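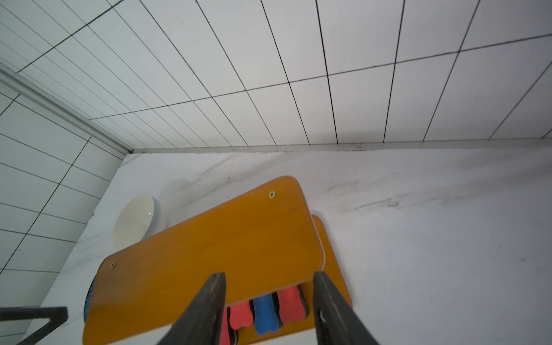

Figure 1. White wall tiles with dark grout, meeting at a corner trimmed in light gray metal.

Chapter 4: Clay, Fire, and Glass
26th September
By the Dzene Ceramics Course Team

Pick up a coffee mug and run your thumb around the bottom. On many mugs you'll find a rough ring where the smooth surface stops. That ring is bare fired clay, and everything above it is covered in a thin coat of glass! We call the coat glaze, and this whole chapter is about it: what goes into it, how it melts, and why it sometimes crawls, cracks, or runs right off the pot.

Glaze starts out as a dull, chalky soup. The main ingredient is silica, the same stuff you find in beach sand. Silica alone melts at a heat far beyond most kilns, so potters add a flux to bring the melting point down, plus alumina to keep the melt stiff enough to cling to an upright wall. Change the balance a little and you get a completely different surface (this is where the fun begins).

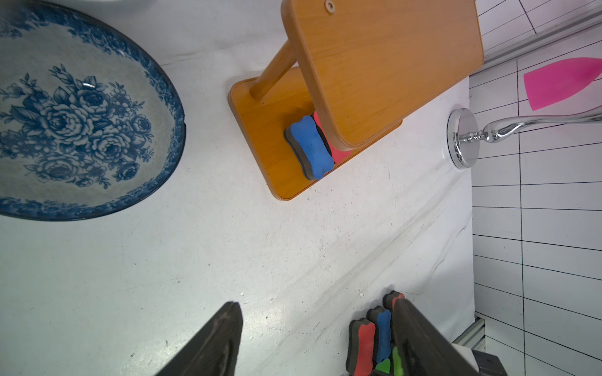 Page last changed: 26 Sept., rev. 2

Cobalt is the great show-off among glaze colors. A tiny pinch gives a strong blue, and it holds up in a very hot kiln, which helps explain why blue-and-white porcelain traveled so well from one workshop tradition to another. Flowers, leaves, and patterned borders all suit it beautifully.

Our running case study is the old tile works at Lenisau, where the February firing logs list 2781 test pieces. You'll meet two of its recipes: Ravent, a glossy clear, and Drollora, a soft matte that gave the workers no end of trouble. Many of the Drollora tests cracked as they cooled, and the logs let us follow each attempt to fix them.

Before you start Section 4.1, look up these words in the glossary: flux, bisque, crazing, thermal expansion. Then find one glazed object at home, sketch it, and mark where the glaze stops. Bring the sketch to your first lab.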